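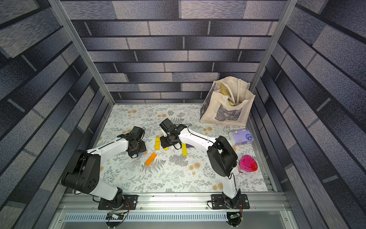 Figure 1. Brala two-arm cell, both arms over the block set.

Progress report to Kitimura, maintenance and set-up of the Brala cell
29 May 2026

1. Status
The cell is in service at the Buchanan workshop. Both arms remain on the front rail in the positions agreed in January. The mounting plate bolts were checked for torque on both sides and the left plate was re-seated after it was found slightly out of square with the rail. No change was made to the wall lining or the floor mat.

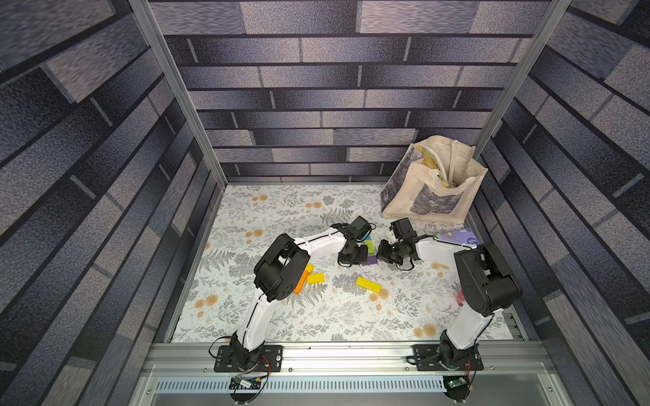
The greater part of the labour this period went to cabling. The old run along the left forearm was chafing at the elbow, so both arms were re-clipped with more slack at that joint. The controller boards stay below the base plates for now. They are easy to reach there, but the leads are exposed, and a cover is on order from Wamton.

2. Calibration
Home offsets were reset on all joints, then each arm was run through 100 approach cycles to the centre of the mat. The right arm held position throughout. The left arm drifted after cycle 90 -- traced to a loose wrist fastener, since replaced with thread-locking compound applied. Total logged run time on the cell is 387 hours.

The closest clearance between the grippers is still the main concern, as both arms share the centre of the mat.

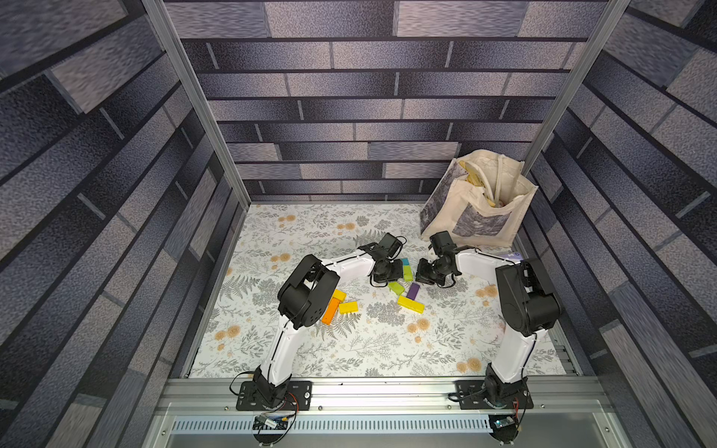 Buchanan asked whether a software stop at the centre line would be enough, and would prefer a hard limit on each base joint before unattended running is approved. We have costed both. The software stop is in place and the hard limits are quoted at two days' work.

3. Gripper service
Fingers on both grippers were removed, cleaned and refitted. Opening width was set to the same value left and right. Finger wear is to be inspected every 10 operating days from now on and entered in the cell log. 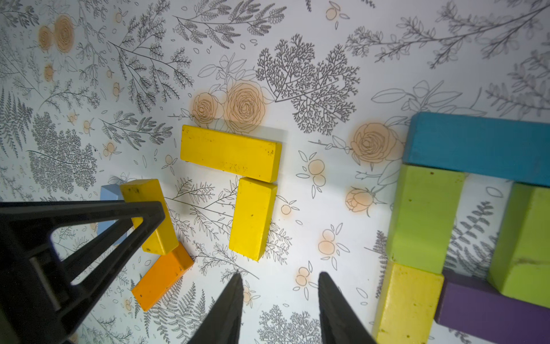 Figure 2. Gripper fingers and block set, wrist camera view.

4. Next period
Fit the board cover. Install hard limits if approved. Repeat the approach cycles on the left arm -- same speed, same start pose -- and report the drift figure separately.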